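Print this page | E-mail this page

Harngate Shared Kitchen and Meeting Rooms
Quarterly Fire and Electrical Walk-Through: Checklist with Comments
Inspector: Mahtab Alipour
Work order 2394
Last updated: 4/22/23

Marks: OK = acceptable. F = fix needed. N/A = not present.

1. Exits and routes

1.1 Front exit door opens fully without a key. OK
1.2 Rear exit door opens fully without a key. F
Drags on the threshold for the last few inches of swing. Plane the bottom edge or reset the hinges. Same comment was entered in August.
1.3 Exit signs lit on normal power. OK
1.4 Exit signs lit on battery. F
Sign over the rear door went dark during the test. Replace battery pack and retest.
1.5 Corridor clear to full width. OK
Folding chairs have been moved to the storage room.

2. Extinguishers and alarms

2.1 Extinguishers on hooks, pins and seals in place. OK
2.2 Gauges in the green. F
Unit 7, outside the pantry, reads low. Send to Tollasia for recharge and hang the spare until it returns.
2.3 Monthly tags initialed. F
Two months blank on all tags. Initial at the time of the check, not afterward.
2.4 Smoke alarms sound on test button. OK
2.5 Pull station cover intact. OK

3. Electrical

3.1 Panel door closes, 36 inches clear in front. OK
3.2 Circuits labeled. F
Breakers 9 and 11 are marked "misc." Trace and relabel.
3.3 GFCI outlets trip and reset. OK
3.4 No extension cords used as permanent wiring. F
Cord to the Pekerness display cooler runs behind the shelving. An outlet is to be added. Quote from Navarro is $952, and the cooler stays unplugged until the work is done.
3.5 Cover plates in place, no cracks. OK

4. Meeting rooms

4.1 Occupancy card posted. OK
Card reads 155 for the combined rooms. Do not alter it when the divider is closed.
4.2 Tables clear of heaters and door swing. OK
4.3 Baskets and other woven goods kept off heaters and away from open flame. OK
Tan woven basket on the white table is acceptable as placed. No candles in this room.
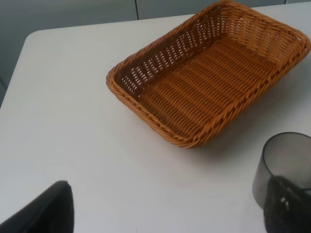
5. Storage room

5.1 Nothing stacked within 18 inches of sprinkler heads. F
Paper goods on the top shelf are too high. Move down one shelf.
5.2 Oily rags in lidded metal can. OK
5.3 Propane stored indoors. N/A

Items marked F are to be closed on work order 2394 and initialed by the person who did the repair. Recheck of 1.4 and 2.2 will be done together.

Print this page | E-mail this page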